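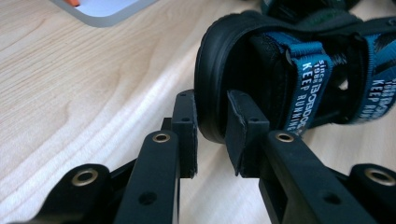

Black sandal with blue straps on the table top.

Heating allowance: how my claim went

A few people asked me to write up what happened with the heating allowance, as I had mentioned it here in February and then not gone back to it. I live in Vostell, which comes under Iren district, so the rules below are the Iren ones. If you are across the river you have a different form and, as far as I know, a different closing date.

The allowance is £200 per household, paid once a year. It used to come off the electricity bill automatically if you were on the low income list. Last year the district moved it to an application, and the list was dropped. You now have to show your household income for the three months before you apply. For a household of two the limit is £1,029 a month after tax and rent. I had assumed we were over it. We were over it in the autumn, when I had more shifts, but once those months dropped out of the calculation we came in under.

The form is on the Tandar website, which is the same system you use for parking permits and bulky waste. If you already have a login for those, it works. Mine had expired and the reset email took until the next morning to arrive. The form itself is nine pages, though four of them are only for people with lodgers or a second property and you can skip them. It asks for:

Payslips or benefit letters for each adult
A rent statement or mortgage statement
The most recent energy bill, all pages
Your meter number

The meter number caught me out. The form wants the long one from the bill and I had put in the short one that is printed on the meter. It accepted the short one without any warning and then the claim came back two weeks later marked "incomplete", with no explanation of which part was incomplete. 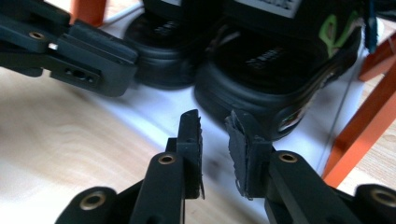

I rang the number on the letter and was in the queue for 50 minutes before I gave up. The second time I rang at eight in the morning, when the lines open, and got through in five. The woman I spoke to found the problem straight away and said it was the commonest mistake they see. She couldn't change it for me over the phone, so I had to send the whole form again, payslips included. My place in the queue went from the new date and not the first one, which I thought was unfair and said so.

If you would rather have a person look at it first, the advice centre on Mulcahy Street will go through the form with you. You don't need an appointment in the mornings. I went in before the second attempt and they spotted that I had uploaded only the front page of the energy bill. They also told me that if you pay by prepayment meter you can send top-up receipts in place of a bill. The website does not mention this anywhere that I could find.

The money came five weeks after the second form. It goes into your bank account now and not on to the bill. I have mixed feelings about that. For us it was useful, because the bill had already been paid by then and the money went on shoes and the water rates. I can see that for somebody in arrears it would be better for it to go straight to the supplier, and there is a box on page seven where you can ask for that. It is easy to miss.

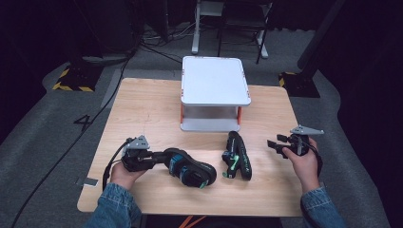 The table, with the white platform towards the far side.

As for whether the change was a good idea, I don't think it was. The district's notice said that 507 households in Vostell had applied by the middle of winter. I don't know how many were on the old list but it must have been more than that, going by our street alone. My neighbours on both sides used to get it and neither had heard that you had to apply. One has since put a form in. The other says £200 isn't worth nine pages, and I have stopped arguing with her about it.

The scheme stays open until the end of March. They do not backdate, so a claim for this winter has to be in by then even if you are still waiting on a payslip. The advice centre said to send what you have and add the rest when they write to you. Keep a copy of everything, including the confirmation page, as the email they send afterwards has only a reference number in it.

I still have to do the water discount form. It is on the same website and wants most of the same papers, so I have left them in the folder.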